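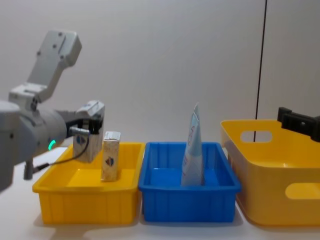

Is the Reladine sorting kit OK for small cartons and pouches?

Posted by Liis Sakalauskas
I run a tiny packing shop and I'm looking at the two-arm Reladine kit to sort small cartons into one bin and soft pouches into another. The seller says 300 picks an hour. Has anyone run one with light packaging? I'm a bit worried about crushed corners.

tlapale_mike
Yes, and I love mine! Cartons were easy from the first morning. Turn the grip force down to 50 on the settings page and go up slowly from there – the default is way too strong for thin card. Pouches took me longer. Grab them low, where they're full, and they hold fine. We do 800 pieces on a good day and I still stop to watch it work.

Emiliano Villaseñor
Great kit, but budget for the soft finger pads, they're extra. Also keep your bins in the same spot every time. I put tape on the table for mine. Setup help by chat was super quick in February, don't know about now.

sultley22
does it come with bins?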